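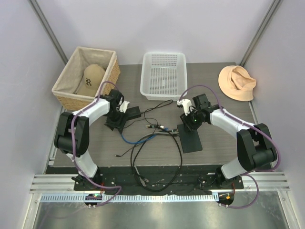 The hat job on the Ummont bench. Cap in the wicker basket, plastic basket empty, bucket hat still out on the table.

Review: Ummont two-arm bench, one month of small chores
By Sepehr Jalali
Filed under: Home and Shop, Long-term tests

I rented the Ummont for the month of May at $221 a week. I wanted to know whether a pair of robot arms bolted to a table can take over the dull handling jobs that pile up at home and in a small shop. I run a resale business out of a unit on Ostow Street, mostly hats, scarves and bags, so I have both kinds of mess. Everything that comes in has to be picked up, turned over, put in the right basket and moved along. It takes no skill and it eats my mornings.

The short version is that it can do some of this slowly, with someone close by, and it should not be bought yet by anyone who needs the work done.

What you get

The bench is a table inside a pale three-sided enclosure, with the two arms mounted at the front and reaching in toward the middle. The top has a gray woodgrain finish that wipes clean with a damp cloth. Each arm ends in a gripper that opens and closes on whatever is between its fingers. You teach a job by walking the arms through it many times, then the software from Plonosau works out how to repeat it. Plonosau is a separate subscription, included in the rental but not in the purchase price. Check that before you sign anything.

Delivery was on a Tuesday. Two people wheeled it in, leveled it and left me with a laptop and a binder. I had the arms moving by lunch and the first job taught by closing time. The binder is good. It is written by someone who has had to call support before, and the fault codes are all in one place at the back.

The hat job

This was the test I cared about most. Hats start out loose on the table, and each one goes into a basket: caps in the wicker one with the beige liner, soft hats in the white plastic one with the holes. A person does it without looking up from the radio.

Over the month I logged 197 runs of the hat job. A run counted as good if every hat ended up in the correct basket and I did not touch anything. It got 89 of those. I was fairly strict. If a hat was left hanging over the side of a basket, I marked it as a miss, even though I would let it go if an employee did it.

Caps are the easy ones. The brim is stiff and gives the gripper something to hold, and once the arm has it by the brim it rarely lets go. Where caps went wrong was in the release. The arm would lower the cap, open, and then catch the strap or the edge of the crown on the way back up. Sometimes it carried the cap straight out again. I taught it a little sideways wiggle at the end, which helped.

Bucket hats are a different story. They are floppy all the way around, they never lie the same way twice, and the brim is close to flat on the table so the fingers have to get under cloth with almost no gap. The arms would pinch at the brim, miss, pinch again, and push the hat toward the back wall. Once a hat was against the wall the run was over. Using both arms was better than one. If the left arm pressed down on the near side, the far side lifted enough for the right arm to grab. It took me a full week to land on that and the binder does not mention it.

Color made some difference. Pale hats on the gray top were missed more often in the late afternoon, when the sun comes through my front window. I taped brown paper over the lower panes and it improved. The support line told me to teach more runs in different light, and I am sure that is the proper fix, but the paper took two minutes.

Baskets matter more than I expected. The wicker basket is rectangular and has some weight to it, so it stayed put. The plastic one is light and slid whenever a gripper bumped it. After that the arm kept dropping hats where the basket used to be. I put a strip of shelf liner under it. Buy heavy containers or plan to stick them down.

Other jobs I tried

Folding washcloths. It can do a half fold, and the half fold looks decent. The second fold was bad every time I tried it. I would not give it bath towels.

Pairing gloves. I gave up on this after a day. It could pick up a glove but could not tell left from right in any way I could rely on.

Bagging scarves. Holding a bag open with one arm and feeding a scarf in with the other is the kind of thing two arms ought to be good at. It managed this a handful of times and I was pleased each time. Mostly the bag collapsed.

Clearing the table. Any small thing on the table goes in the nearest basket, no sorting. This was its best job by a long way and the one I left running while I did the books. If your household has a toy problem and you can live with everything ending up in one bin, it would do that. You would have to bring the toys to the table first, though, and by then you are holding them over a bin anyway.

Speed

Slow. A single hat took it longer than it takes me to do the whole pile. You can turn the speed up in the settings, and I did, and it began knocking things over, so I turned it back down. Ummont's answer is that it does not need to be fast if it can run when you are not there. I would accept that if it could run when I am not there. When it gets stuck it waits and sends a message to the laptop. I would come in at eight and find that it had stopped early in the evening with one hat against the wall.

Cables and upkeep

My biggest complaint about the hardware. Each arm has a purple cable looped over it, and there is a nest of black ones in the middle, near the front of the table, right between the arms. Anything soft that gets dropped short can end up in them. I lost a good many runs to a hat snagging there. I asked whether the cables could be routed under the table and was told that a cleaner version is on the way. Some clips would have been welcome in the meantime.

The gripper fingers held up well. I wiped them every morning, as the binder says, and skipping it for a few days made a clear difference with knitted things. The small status lights on the two round control units at the front are easy to see from across the room, which I liked.

Noise is fine. You can talk over it and take a phone call next to it.

Compared with the Durrani

I had a Durrani single-arm unit on loan last year. It is cheaper, smaller, and easier to live with on a counter. On stiff objects such as boxes, cups or caps I would call them even. On anything soft the Ummont is clearly ahead, purely from having the second arm to hold things down. The Durrani never once picked up a bucket hat for me. The Durrani app is nicer to use than the Plonosau software, which buries the stop-and-retry setting two menus deep.

Who it suits

If you are a school, a repair shop that likes to tinker, or a business with somebody already standing near the bench all day, a rental is worth a month. You will learn a lot about your own chores. I changed the way I lay out incoming stock because of it, and the new layout has saved me more time than the arms did.

If you want the laundry folded, keep waiting. The bench does not go and get the laundry, it does not know a dirty cap from a clean one, and it needs a tidy starting point that most homes do not have.

Good: solid build, excellent binder, two arms make a real difference on soft items, quiet.
Bad: slow, cables in the work area, software costs extra if you buy, gets stuck and stays stuck.
Rating: 2 out of 5 for getting chores done. I would go higher as a thing to learn on.

Update: Ummont read a draft of this review and offered me another month at the same rate with new fingers for soft goods. I have said yes for the autumn, when the knitted hats come in. I will add the results to this page.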